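Module report, second year, Landscape and Archaeology
Group 4

# The earthwork at Retwood: a survey of a possible medieval moated site

## 1. Introduction

This report covers the survey our group carried out in April on the earthwork at Retwood, a low platform with a ditch on three sides in a pasture field west of the village of Jastness. The feature is marked on older maps as "Old Moat" but has never been dug, and there is very little in print about it. Our aim was to record what survives above ground, to compare it with the old maps and the few written sources, and to say whether the name on the map can be trusted.

Moated sites are common in lowland England. Most were made between the late twelfth and the early fourteenth century and enclosed a house of some standing, usually a manor house or the home of a well-off free tenant. The ditch was often more a mark of rank than a serious defence. Many have been lost to ploughing, and those that are left tend to be in old pasture or woodland, as at Retwood.

## 2. The site

The field slopes gently down to the south, towards the Fustemora brook. The soil is heavy clay over most of the area and holds water well into spring. Clay is what a moat builder would have looked for, as it needs no lining. The brook is embanked now and runs in a straight cut, but the parish boundary still follows a winding line a little to the north of it, and we take this to be the old course.

The platform is close to square. Its north, east and west ditches are easy to follow on the ground. The south side has gone, or was never dug. There is a gap in the east ditch which the farmer uses to get cattle on to the platform, and the ground there is badly trodden.

## 3. Earlier work

Only one earlier account deals with the site directly. It is a short note in the parish history, written between the wars, which calls the platform "a camp of the Danes" and gives no reason for this. The same author puts a Danish camp in two of the neighbouring parishes, so we have not given it much weight.

The estate papers are more useful. They came down through the Bélanger family, who bought the Retwood land in the eighteenth century, and copies are kept in the county record office. We looked at three items:

- an estate map, undated, but drawn before the road was moved
- a rental listing the closes by name
- a bundle of drainage accounts, mostly for work on the brook

The map shows the platform with water on all four sides and a small building in the north-west corner. The rental calls the field "Mote Close". The drainage accounts record payment for "filling the south water", without saying where that was. It is tempting to link the last entry with the missing south ditch, and we come back to this in section 6.

## 4. Method

We spent four days in the field. Work was done in pairs, with one pair on the total station, one on tapes and offsets, and one walking the field edges and the molehills. The survey grid was laid out in 20 m squares from a baseline along the north hedge, with pegs left in overnight. We levelled along each grid line and took extra readings wherever the slope changed.

In all we took 472 height readings. The spacing was closer on the ditches and wider on the flat ground to the north. Readings were typed up each evening and checked against the booking sheets the next morning. Two lines had to be done again on the Friday, after we found that the staff had been read from the wrong face.

We did not dig. The farmer gave leave for survey only, and the module does not allow for excavation. Finds from molehills were marked on the plan, washed, listed and returned to the field store. 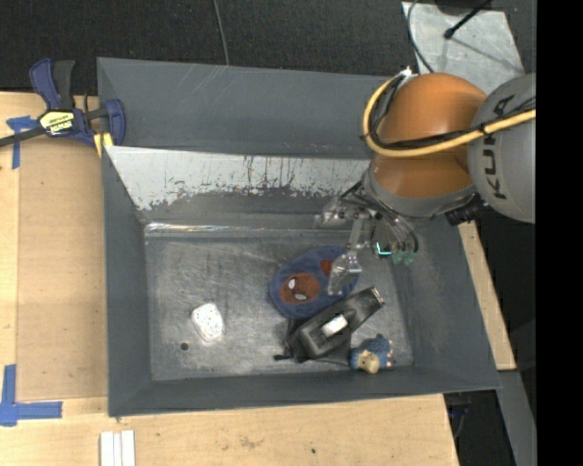
Landscape and Archaeology Student Reports, no. 12, p. 69

## 5. Results

### 5.1 The platform

The platform stands highest at its north-west corner and falls away evenly to the south and east. The top is not as flat as it looks from the gate. There is a shallow rectangular hollow in the north-west part with a slight bank on two sides, and this matches the position of the building on the estate map quite well. The grass in the hollow was thinner than elsewhere and a probe met stone or rubble just below the turf in several places.

A second, smaller rise lies near the middle of the platform. It has no clear shape. It could be a heap of upcast from ditch cleaning, or the remains of a feeding place for stock – there is nothing in the survey to decide between them.

### 5.2 The ditches

The north ditch is the best preserved. It has a flat bottom and fairly steep sides and still held water at its west end during our visit. The east and west ditches are shallower and have been cut about by cattle. A bank runs along the outside of the west ditch for most of its length. We think this is spoil from cleaning, as it is uneven and stops where the ditch meets the modern drain.

On the south side the contours show a very slight dip, in line with the ends of the east and west ditches. It could not be seen by eye. It only came out when the readings were drawn up, and it is close to the limit of what our levelling could pick up, so it should be treated with care.

### 5.3 Surface finds

There were few finds. Most were brick and tile of recent date from beside the gate. The molehills on the platform gave a small group of pottery, mainly plain coarse ware with a sandy feel, and one piece with a patchy green glaze. Our tutor looked at these and thought a thirteenth or fourteenth-century date likely for the coarse ware. Nothing was found that would point to a date before the Norman Conquest.

## 6. Discussion

The shape of the platform, the clay soil, the field name and the pottery all fit a medieval moated site of ordinary kind. The "Danish camp" has nothing behind it apart from the parish history.

The south side is harder. There are two ways of reading it. In the first, the moat had four sides, as the estate map shows, and the south arm was filled when the brook was straightened. The drainage accounts would then refer to this job. In the second, the moat had only three dug sides and the old, winding course of the brook closed the fourth. The map maker may have drawn the brook as if it were a ditch, and "the south water" may be the old stream bed.

We were divided on this point. The dip in the contours supports the first reading, though weakly. The parish boundary, if it does mark the old stream, passes too far south of the platform to have served as the fourth side unless the platform was once longer than it is now. On balance we prefer the first reading. A single trench across the line of the dip would probably settle it.

The water supply is also unclear. The north ditch lies higher than the brook, so it cannot have been filled from it without a leat taken off further upstream. We looked for one along the west hedge and found a faint linear hollow, but it runs through a second holding where we had no permission to survey. It is shown on our plan with a broken line.

## 7. Problems

The weather was poor on the second day and the booking sheets got wet, and a few readings could not be made out and were left off the plan. The west hedge is overgrown and blocked the view from our main station, so the outer bank was recorded by tape alone and its position is less exact than the rest. The estate map has no scale bar. We fitted it to the modern map using the church, the mill and two road junctions, and the fit is worst at the Retwood end, where the road has moved.

## 8. Further work

A resistance survey of the platform would show whether the hollow in the north-west corner holds wall footings. It would be worth asking the owner of the neighbouring field about the possible leat. The rental should also be read in full. We only had time for the pages on Mote Close and the closes next to it, and the later pages seem to deal with land on the far side of the brook.

The finished plan, the levels and the finds list are held with the department's field records.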